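Forum > Moving house > Packing & boxes

Thread: dish rack - pack it or bin it??

bramblepost
Moving end of July, kitchen is the last room. Got as far as the dish rack and stalled. It's one of those black ones with thin silver-grey rods, solid at the two ends, doesn't fold, doesn't come apart. Takes up a whole box on its own and the box is mostly air. Do people really pack these or just buy another one at the other end? Also nearly out of tape.

kettle_side
Pack it. But pack stuff IN it. Tea towels, cloths, the oven gloves. It's basically a crate.

Moxonlane
Bin it. Sorry. Ours came with us twice and both times the rods got bent because something heavy slid onto it in the van. New one costs less than the box and tape, near enough.

kettle_side
That's a loading problem not a rack problem. Heavy box goes underneath.

Moxonlane
Tell that to the lads from Burer. Everything was marked, they stacked it how they liked.

tinfoil hat stand
Used Burer last year and they were fine? Went by the labels. Did you write on the sides or only the top? Top is no good once there's another box on it.

Moxonlane
...top

bramblepost
ha. ok noted, sides. So far I've got a cloth down on the table so nothing gets scratched, the rack in the middle, a box next to it and the tape. The box is a low one, no lid. Starting to think it's the wrong box.

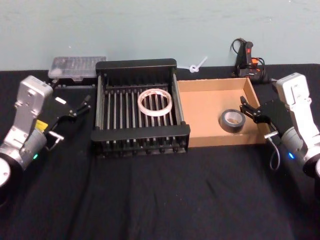 Last edited by bramblepost at 21:40

bramblepost
Rack measures 533 mm on the long side by the way, before anyone asks. Wall colour stays with the house thank god.

kettle_side
Yeah wrong box. Shallow tray like that is for tins or jars, things you want to see from above. For the rack you want a proper deep one with flaps. The Istska ones are 600 long inside so it'd go in with a bit of room for padding.

Dunnock77
Istska boxes are 596 inside, not 600. 600 is the outside. I know because I had a shelf that was 598 and I was not happy.

kettle_side
Fine, 596. Still fits a 533 rack.

Dunnock77
It does. Just saying for anyone who finds this later.

pollyw_again
Why box it at all. Put it on the back seat, fill it with the bits you need first night. Mugs, plates on edge in the slots with a tea towel between each, washing up liquid in a bag so it doesnt leak. Done this for 2 moves, nothing broken.

Moxonlane
Plates standing up in a rack in a moving car. No chance.

pollyw_again
They're stood on edge, which is how you're meant to pack plates anyway. Flat is what cracks them. Wedge the gaps and strap the seatbelt round the lot.

tinfoil hat stand
On edge yes, but I'd want them in a box as well. One hard brake and you've got plates in the footwell. Belt won't do much for them.

Dunnock77
Agree with tinfoil. On edge, wrapped, in a box. Rack separate.

bramblepost
Car's already full of plants so back seat is out I'm afraid. What about the tape - clear stuff ok or do I need the brown? Mine is just ordinary clear packing tape.

kettle_side
Clear is fine. Go over the bottom seam twice and once across it. Fold a corner under when you put the roll down or you'll be picking at it with a fingernail for ten mintues.

Moxonlane
Get the Jukix one if you can, tears by hand. Not cheap, but I lost the scissors in the first hour.

Dunnock77
Jukix lifts off in a cold garage. Mine all popped open over winter. Toivonen is better if they're going into storage.

Moxonlane
She's not storing them, she's moving house.

Dunnock77
People do both.

bramblepost
he, and no storage, straight from one to the other. Right, decision: rack in a deep box, tea towels and cloths inside, ends padded with a bath mat. Low box gets the spice jars. Plates in their own box, on edge. Labels on the SIDES.

pollyw_again
Spice jars in an open box, put a bit of card over the top and tape it down or you'll have turmeric all over the van.

kettle_side
^ this. And give the rack a good dry the night before, there's always water sat in the feet. Towels go musty otherwise.

bramblepost
good shout. Off to find more boxes, supermarket has around 20 mins before it shuts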